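Do you really need the descaler?

Monday, May 6, 2019

My sister-in-law sent me a link last week to a descaling kit from a company called Telton. Three little bottles, a brush and a paper strip for testing your tap water, all for more than I pay for a month of coffee. The page said hard water was "silently ruining" my mornings. I've had worse things ruin them.

I get suspicious when the people selling the cure are also the ones explaining the disease. The Telton page says to descale every 14 days. The manual for my old Plesus kettle said twice a year. Same town, same water. Somebody is off by a lot, and I have a guess who.

They also claim 3,017 happy customers. Happy about what? Did any of them do one batch with the kit and one without, and taste both without knowing which was which? I looked through the reviews for an hour and most were written the day the box arrived. Five stars for fast shipping tells me nothing about lime.

Virgilio Cabrera, who fixed appliances in Tagle for years before he retired, told me most of the dead machines he opened had a bad pump or a cooked switch. He did see scale, sure, mostly from people on well water. He used plain citric acid from the canning aisle and I don't think he ever measured it. (Check your own manual before you copy him. Some makers say no to vinegar, and I'd believe them on that one.)

Kristine Baluyot left a comment on my water filter post saying I'm cheap and will regret it. Maybe! I'll run citric acid through mine until September and write down what happens, including if she's right. What I won't do is buy a subscription because a paper strip turned purple.
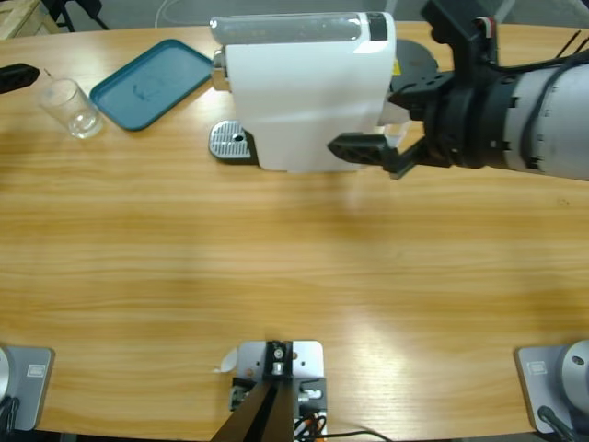 White capsule machine, clear tank on top.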